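Nindex Namensfinder im Test - taugt die App was?

Kurz vorweg, die Kleine schläft gerade und ich hab vielleicht 20 Minuten. Woche 34, Mädchen, immer noch kein Name. Also Nindex geladen. Empfehlung von Hadiza Anozie aus dem Geburtsvorbereitungskurs, die hat damit ihren Sohn benannt.

Prinzip: beide Eltern wischen, getrennt, jeder am eigenen Handy. Gleiche Treffer landen auf einer gemeinsamen Liste. Gratis gibts 500 Namen, danach zahlen. Haben wir gemacht, dann sinds 2.427. Klingt viel. Ist auch viel zu viel - nach 444 Namen hab ich nur noch nach links gewischt, mein Mann war da schon bei Fußball.
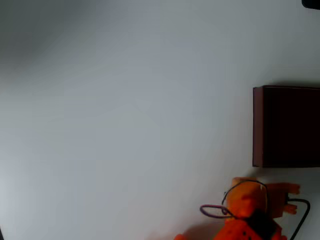
Weiße Fläche, rechts etwas Dunkelrotbraunes.

Gut: Filter nach Silben und Anfangsbuchstabe. Der Nachnamen-Check auch, der zeigt Vor- und Nachname zusammen, groß geschrieben. Hat bei uns einiges sofort erledigt. Aussprache zum Anhören, naja, Blechstimme, aber reicht.

Nervig: Doppelte ohne Ende. Sophie, Sofie, Sofi, alles einzeln. Bedeutungen teils fragwürdig, bei zwei Namen stand was komplett anderes als im Buch von Akande. Und die Geschwister-Funktion schlägt zu unserer Großen lauter Namen mit demselben Anfangsbuchstaben vor. Will ich nicht, lässt sich aber nirgens abschalten. Support im Mai angeschrieben, bisher nix.

Vorher hatten wir Gemgate probiert. Weniger Auswahl, dafür Werbung nach jedem dritten Wischen, also nein.

Ergebnis bei uns: 2 gemeinsame Treffer. Einen davon mag die Oma nicht, egal. Der andere stehtt jetzt ganz oben, verraten wird nix.

3 von 5 Sternen. Gratisversion reicht völlig, Geld lieber in Windeln stecken.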